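Is a 1000 thread count duvet cover a con?

Bedding and Linens > General chat

pegbag41
Changed the bed this morning and got cross all over again about what I paid for the white set. The shop swore by Cuveo's 1000 thread count and I can't feel any difference from the old one. It creases just as badly, too.

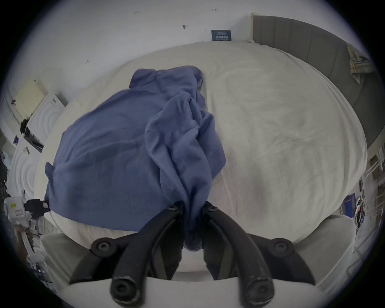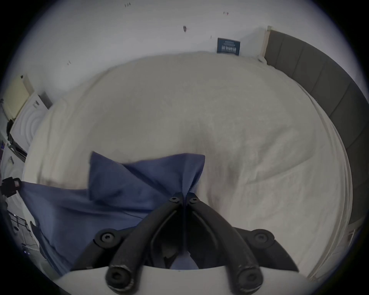

So has anyone had a very high thread count set that was worth it, or have I been had?

Rafsan Majumder
You've been had, a bit. There's a limit to how many threads fit in a square inch. Past a certain point they get there by twisting thin yarns together and counting each strand. I'd want to know the ply before I believed any number on a packet.

damson_lane
Not sure I agree with that. I've got a Kolance set with a silly number on it and it's lovely. Six winters and no bobbling.

Rafsan Majumder
Could be good cotton. Doesn't mean the number had anything to do with it.

damson_lane
Doesn't mean it hadn't, either.

Margit Strömberg
My grandmother's linen sheets date from 1945 and I still sleep on 2 of them. No thread count on those! They crease terribly and I have never once ironed them. I don't see why creasing is held against a sheet.

pegbag41
Because I look at it every day, Margit. The label says "easy care", and I'd like to know easy for whom.

tolly
Easy care normally means a resin finish. It washes out after a while. Have you tried taking it out of the dryer slightly damp?

pegbag41
Don't have a dryer. It goes on the line, or over the doors in December.

tolly
Then I wouldn't expect miracles from any cotton.

damson_lane
Saha do a percale that hangs quite flat. Wait for the sale though.

Rafsan Majumder
Is that the one with "hotel quality" on the front? Which hotel? I've stayed in some dreadful ones.

pegbag41
Ha. I'm going to ask the shop what ply it is and see if they've a clue. Will report back.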